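Home robots: are we there yet or still no?
Forum > Shop and House > General
331 views

voturau_fan
Watched the Groklow stream Sunday. Their arm loaded a whole dishwasher rack. I'd put money down today if they let me.

pitetti74
How long did it take, and was the video sped up? My brother-in-law's shop paid for a Voturau cell to sort fasteners. It sorts fasteners. Move the bin four inches and it sorts air.

voturau_fan
Old model. The new ones learn from demos, no fixed bin spots.

pitetti74
Heard that in the last thread too.

Peiyu Wei
I'm between you two. Wiping, stacking, carrying a bowl from A to B, fine, I believe it. Putting a drawer of odd tools in order, I don't — not at a price I'd pay. $3,489 for something I have to stand next to is a bad deal.

diep_k
Disagree on the tools. Grasping is mostly solved. It's the planning that's slow.

pitetti74
Mostly solved for blocks and soup cans. Show me thin stuff.

Peiyu Wei
Agree with pitetti on this one. Picking a thing up is the easy half, and the half that counts is holding it so you can use it or hand it over. Take an awl or a skewer, whatever you'd call this one with the green handle. A gripper can close on that fat round grip all day, but the shaft is thin, shiny metal down to a fine point, and it lies flat on the tabletop. I want it put away point down, next to my kid's cup, 74 times in a row with no misses. Then I'll look at prices.
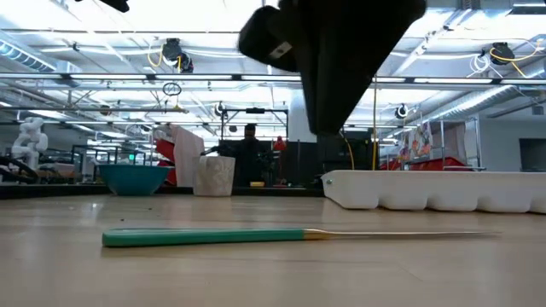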